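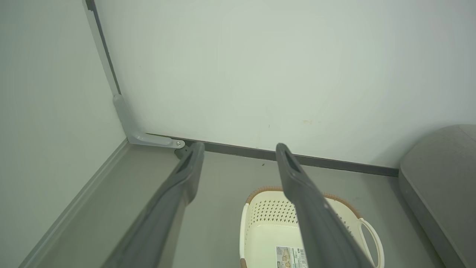 Developer FAQ

Kekport Batch Jobs: Frequently Asked Questions

These questions come up when people move their nightly reports and file transfers to Kekport. The answers apply to release 2 of the scheduler. If you are still on the first release, most of the screens have different names and the job file format is older.

What is a job definition?

A job definition is a text file that tells the scheduler what to run, when to run it, and which account to run it under. It has a header section and one or more steps. Each step calls a program, a script or another job definition. The file must be saved in the jobs folder of your project before the scheduler will pick it up.

Where do I put values that change from run to run?

Use variables. Declare them in the header and refer to them in any step by name. A variable can have a default value, and the person starting the job by hand can type over it. Scheduled runs always use the default unless a calendar entry sets something else.

Do not write dates straight into a step. Use RUN_DATE, which is filled in when the job starts and keeps the same value until the job ends, even if it runs past midnight.

My job is saved but it does not show up in the list. Why?

Check these first:

The file name has a space in it.
The header has no OWNER line.
The project was not refreshed after the file was copied in.
Another job already has the same name in a different folder. Job names must be unique across the whole project.

If the file was rejected, there is an entry in the load log with the line number of the first error. The loader stops there, so fixing one error can bring up the next one.

What does return code 239 mean?

The step ended normally but wrote no output, and the job definition says output is required. This is common with report jobs on the first run of a new period, when there are no records to report. If an empty result is acceptable, set EMPTY_OK to YES on that step.

What does return code 145 mean?

The scheduler could not get a lock on a file or table that the step needs. Another job is usually holding it. The step is put back in the queue and tried again according to the RETRY setting. If RETRY is not set, the job stops and waits for an operator.

And 393?

The account the job runs under does not have permission to call the program named in the step. Permissions are checked at run time and not when the definition is saved, so a job can load without errors and still fail this way. Ask your project administrator to add the program to the account's role.

Can one job wait for another?

Yes. Add an AFTER line to the header with the name of the job to wait for. By default the second job starts only if the first one ended with code 0. To start it whatever the result, add ANY after the name.

AFTER works inside one project only. To wait for a job in a different project, have the first job write a signal file and use a file trigger on the second.

How do I restart a job in the middle?

Open the failed run, select the step and choose Restart From Here. Steps before it are skipped and their output is kept. Variables keep the values they had in the original run, including RUN_DATE. If you need new values, start a new run.

Be careful with steps that add rows to a table. Restarting one that failed partway can add the same rows twice unless the program handles its own rollback.

Does Kekport work with Ramlow?

Yes. Ramlow message queues can be used as triggers and as step output. You need the Ramlow connector, which is a separate install. Put the connector files on every node that runs jobs, then restart the scheduler service. A node without the connector will accept the job and then fail the step.

We use Strömberg for source control. Can we keep job definitions there?

Yes, they are ordinary text files. Point the project at a Strömberg working folder and refresh it after each update. Two things to watch: line endings must be the same on all machines, and the ö in the repository path causes trouble on nodes where the character set is not UTF-8. A short path alias without special characters fixes it.

How long are run logs kept?

Until the cleanup job removes them. The cleanup job is installed with the scheduler but is turned off. Turn it on under Maintenance and enter the number of days you want to keep. Logs for failed runs are kept until someone marks the run as closed.

Is there a test system?

Korkstead is the shared test system. It has the same programs as production and a smaller set of data, which is reloaded every night at 2 a.m. Anything you saved in a table on Korkstead is gone after the reload. Job definitions stay.

Related pages

Job header reference
Calendars and holidays
Installing the Ramlow connector
Full list of return codes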